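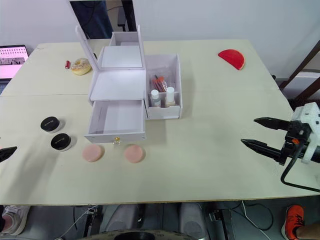 Words: Wendy Okoth
28/04/2020

So we've got the go-ahead to plan for a second pair of arms at Golla, and I'm rather pleased! The job is tidying a cosmetics organiser — brushes, sponges, little bottles, drawers with tiny gold knobs — and I've spent most of March on the sums. Osonetti quoted us for 2 arms with grippers, and Zellau came in a bit lower but wants the money up front. I've also put in for 5 spare sets of gripper fingers and £200 for cables, cosmetics and bits (you always need more cables). The side compartment has tall, thin walls and the arm has to come down into it from above, so reach is top of my list when we compare the two quotes.

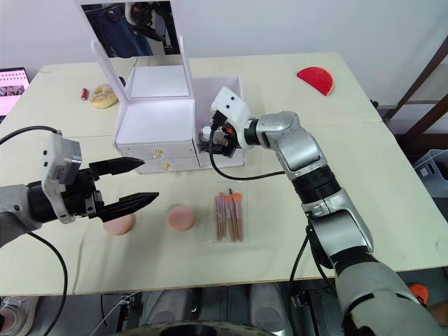
What happens next

Both quotes go to finance, and I'll post the answer when I get it.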